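2026-08-06, Foltis bench, cups

Back on the white table. The blue and pink tumblers are the survivors of the Flakwood set, and they get today to themselves.

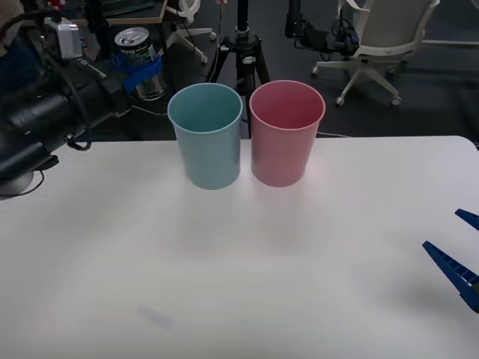

Setup

Two cups, one light blue, one pink, same shape and size, both empty. Stood side by side toward the back edge, nearly touching. The last entry says "cups placed sensibly," which I wrote and can no longer interpret. From now on, write the gap down.

Stacking

Pink into blue goes fine. Blue into pink also goes fine, then sulks on the way out. Did nine of each and got bored at six. Best guess is a burr under the blue one's base. Will look with the good lamp when Dravine gives it back.

Weights

Put 147 g of dry rice in each and slid them along the table. Pink wandered left. So did blue when I swapped them, so it's the table. Shimmed the leg with folded card, very high tech. Rice is back in the jar, minus whatever is under the bench.

To do

- level the table properly
- ask Roman stores if they still carry the yellow cup
- the 800 grit is missing again, check the January box
- stop drinking out of the test cups (me)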